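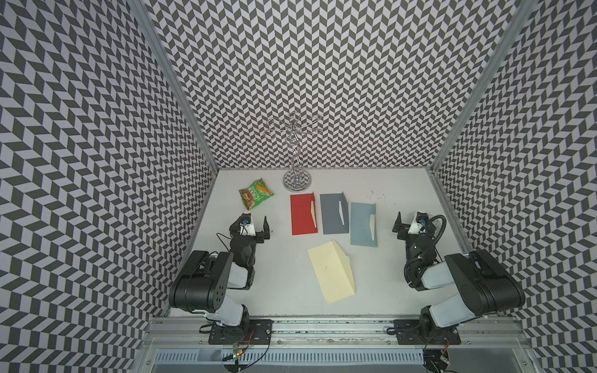 Ottmar Nolte wrote to us after the November open day that he had expected to watch through a window and was instead handed the task sheet and asked which job he wanted to see run first. He also asked for the bench details in writing, so they are set out on this page along with what visitors can book.

Skedport Two-Arm Bench

The Skedport is a tabletop work cell with two arms on a shared front rail. Each arm has a parallel-jaw gripper and its own wrist camera. The arms face a white work surface closed in on three sides by patterned walls. It is meant for small handling jobs: paper goods, light packaging, display items and other things that normally go through a person's hands one at a time.

We show it at our Niazi workshop, in the ground floor demo room. Visits are open to buyers, teachers and anyone who has a handling job in mind and wants to see how two arms would go about it.

What a visit covers

A standard demonstration takes 28 minutes. The operator starts with the bench idle and goes over the rail, the grippers and the stop button. After that the arms work with objects on the table. Envelopes are the usual choice, in several colors and with the flaps open, because paper bends and slides and a gripper has to approach it at the right angle. Visitors can ask for a job to be repeated or slowed down.

You may bring your own items. Please keep them under 437 grams each and send a short list ahead of time. We don't run glass, liquids or anything with a blade during public sessions.

Software

The bench runs on Grarnex, our control package. It records both arms and both wrist cameras on one clock, and a saved session can be played back on the same bench. The standard license holds 1,000 sessions. Older Skilum files can be imported, but the camera settings have to be entered again by hand.

Ordering and delivery

Bench, rail, both arms, wall panels and one Grarnex license: supplied as a set
Extra gripper fingers: sold in pairs
Shipping weight: some 124 pounds, in two crates
Setup: one working day, on site
Training: half a day for up to four people

The wall panels can be ordered plain or in the gray-and-white chevron. The price is the same for both.

Booking

Demonstrations start at 10 a.m. and 2 p.m. Groups larger than six are split between the two. Use the contact form and tell us which items you plan to bring. The demo room has step-free access from the parking lot, and there is a coat rack by the door.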